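Painted desk looks streaky in one direction, do I have to start over?

Posted in Furniture & Finishes by ovlow_attic
October 7, 2026

So I picked up an old desk in August, sanded it, primed it, and put on two coats of a matte taupe from the paint counter in Flultden. Up close it looks great! Then I walk to the other side of the room and there are these wide dull bands running side to side. I can't feel them with my hand at all. I used a 9 inch foam roller (probably too big, I know) and let the first coat dry overnight. Do I sand it all back, or will a third coat hide it? I have maybe a third of the can left and really don't want to buy another one.

Becerra
Don't strip it yet! I've done this to myself more than once. Wide bands you can't feel are usually lap marks, where you rolled wet paint over an edge that had already started to dry. Matte shows them worse than satin does, and dark colors worse than white.
What I'd do is wait 3 full days, scuff the whole top with 220 grit, wipe it down, and then put on one more coat with a smaller roller — 4 inch is plenty. Load it more than feels right. Work in long strokes from one end to the other and don't go back to fix anything after 20 seconds or so of fussing, just leave it alone. Turn off the fan if you have one going. And look at it in daylight from both sides before you decide it's bad, my kitchen table looked awful under one lamp and fine everywhere else.

praden64
just use satin

flult_basement
I'd go along with Becerra, except I'd check the light first. Mine is a flat grayish brown too and I was sure I'd messed up the middle. I moved the lamp and the dark part moved with it, so there went a whole afternoon of sanding I had planned. Try that before you open the can. If the bands stay put, then yes, scuff and recoat. Also stir the paint again, all the way to the bottom, the flat stuff settles like crazy. 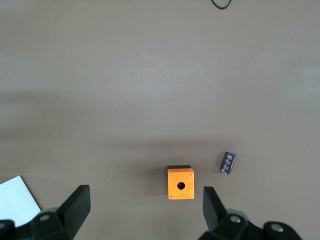

My taupe top, with the soft darker band across the middle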